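Melton Robotics Club - About Us

12 shares | 3 comments

We are a student club at Melton that works on teaching machines to handle everyday objects. The club started in September with 6 members and now has 11. We meet after classes in a borrowed office room, and most of our time goes to one project, which we call Urkora.

Hand-held grippers at work on the tabletop setup with the lamp and the checkered cloth:

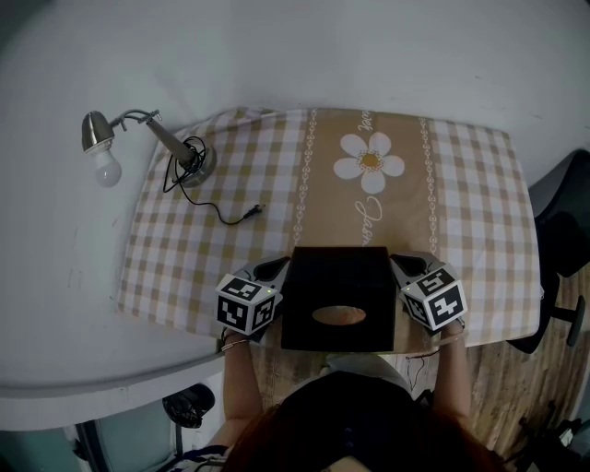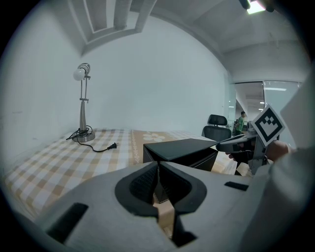
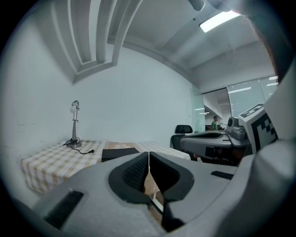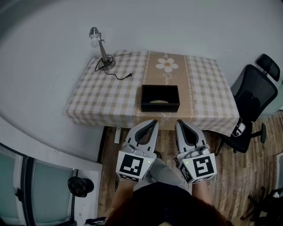 What we do

Urkora is a set of recorded household tasks. A member holds one gripper in each hand and does a simple job at a table, such as lifting a box, moving a lamp or putting a lid on. The cameras and markers let us work out where each gripper was during the task. We then use the recordings to train a small two-arm robot called Fang.

So far we have kept 145 recordings. We threw out many more, mostly for lost markers or a hand in front of the camera. A good recording is slow and a little boring. New members usually move too fast for the first week or two.

Fang can do two of the tasks without help. It is still poor at anything with a cord. We are working on that this term.

Who we are

Wing-yan Tai leads the club and plans the task list. So-ying Yeh looks after the grippers, including charging, repairs and printing new finger pads. Szu-yu Wu and Shih-chieh Liao write the software that lines up the video with the gripper positions - Shih-chieh also keeps the storage drives in order. Our faculty advisor is Jahangir Akanda, who teaches controls and signs off on anything that plugs into the wall.

The other members take turns recording and checking each other's work. Every recording is watched once by a person who did not make it.

Competition

In the spring we will enter the Listinier student event in the table task group. Teams get 10 minutes to set up and do not see the objects ahead of time. Last year's rules allowed one restart, and we are planning as if that will stay the same.

Joining

You do not need to know how to code. We ask new members to come to two meetings, read the safety sheet and make a few practice recordings with a current member. There are no dues. Long hair should be tied back near Fang, and food stays outside the room.

If you want to visit, leave a note with Wing-yan or stop by when the door is open.

Page last updated February 12, 2021

3 comments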